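**Ticket 1249: dryer stops mid-cycle, laundry room, Fletau building**

Status: reopened (second time)

Tenant reports the Vena dryer on the left shuts off partway through a normal load. Display goes blank, drum stops, door stays locked for a bit. Closed in May as "overloaded by user". I didn't buy that then and I don't buy it now.

Tried so far:

- Cleaned lint screen. No change.
- Ran it empty on low. Finished fine.
- Ran it with towels on high. Quit at minute 22.
- Swapped outlets with the right-hand machine. Same fault, so it isn't the wiring.

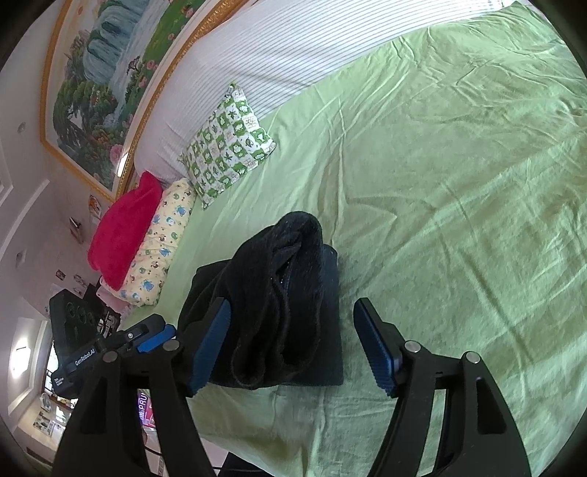 Jorovier support says the thermal cut-out is "behaving as designed" and suggests smaller loads. Their own manual allows a full drum, and the other dryer handles one without complaint. They also want $200 for a visit before they'll look at the vent, and a new control board is quoted at $600. I'd like somebody to explain why a board would fail only when the thing gets hot.

My guess is a crushed vent hose behind the unit. Can't confirm until it's pulled out from the wall, which needs two people.

**Next step:** pull the unit, check the hose, rerun towels on high. Do not approve the board. Do not close this as user error again.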